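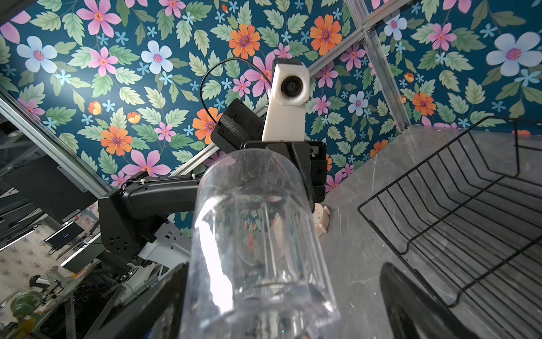
2/12/21. Match balls for Etulham again, and the same complaint as before: the keeper says they swerve, the forwards say they don't, and the manager says whatever the last person in his office said. We have the whole bag in the shop for the weekend so we can find out who is wrong, which I expect to be us. Before anything else I wanted to settle the question of looking at seams through the plastic guard on the bench. Anderson swears he can judge a seam through it. A clear plastic cup makes my case for me: look through the wall and the flowers on the far side go to a blur, and there's a dark upright streak I couldn't name for you. The guard is curved too. So the guard comes off when we inspect, and goes back on when we kick.

Took the Semaan ball first, the one with the scuffed panel. 445 grams on the scale, legal, nothing to see. Pumped it to nine psi with the Runditz gauge, then checked it against the old dial gauge, which disagreed, then checked the old dial gauge against Bontu's car gauge, which disagreed with both. Went with the Runditz as it cost the most.

Drop test next, from the upper mark onto the steel plate. First bounce came up to about 110 cm and the next few were close enough to it that I stopped holding my breath. The ball from the bottom of the bag, the one the keeper has written a rude word on, bounced the same. I had been looking forward to that ball. It looks guilty.

Spin was more interesting. Set each ball on the turntable and let it coast. A round ball with even weight slows down quietly. The rude-word ball has a wobble you can feel through the bench. Jeferson thinks it's the bladder sitting crooked. I think it's the valve, which is heavier than it has any right to be and has had glue put on it by somebody who really believed in glue. Marked the valve side with tape and spun it again with a dab of putty opposite. Wobble much smaller. Jeferson now says he meant the valve.

Does that explain the swerve? No. A wobble on a turntable is not a free kick. But it gives us something to send back to the club besides a bill.

Kicker: arm return spring is tired again. Shots at the low setting were fine. At 60 percent the arm comes back late and clips the tee, and the tee now lives in the gap behind the compressor with the previous tee. Tarcísio has a spare spring from the Vullska job that is the wrong length by an amount he calls small. Not fitting it until I see it under load. We all remember July.

Things I'd like done before the team comes for the bag:

Every ball spun, valve side taped, wobble written down as none, some or rude. I know that isn't a unit.
Pressure checked cold as well. They keep the bag in the equipment van overnight and then pump everything up in a warm locker room, so what the referee checks and what gets kicked an hour later may be two different balls.
Nobody tops up a ball between tests. Anderson, this is about the Semaan one.

Benedito rang from the club while I was sweeping up. He wanted a yes or no on whether the balls are to blame for the last two goals. I told him one ball has a heavy valve. He asked if it was the ball that went in. I said there was no way to know. He said he'd tell the manager it was, and hung up happy.

Left to do on my side: take the guard off its hinges and find out if anyone sells a flat one. Also the turntable squeaks. Oil is on the top shelf behind the shin guards. Spun the rude-word ball one last time before locking up and the tape came off and stuck to my sleeve, so that one needs marking over again.

Home | Notebook | Rigs | Repairs | Older entries | Contact

Comments

Jeferson Damasceno
For the record I said "bladder or valve." The word "or" was drowned out by the compressor.

Bontu Gudeta
Please put my car gauge back in my car. Also it reads low and always has, so you can leave it out of the vote.

Anderson Vieira
I topped up the Semaan ball once. It looked sad.

Tarcísio Honorato
Spring is on your bench in the blue bag. Measured it again and it's a bit further off than small. Might do with a washer behind it, might do with two.

Bontu Gudeta
No washers. Order the right spring.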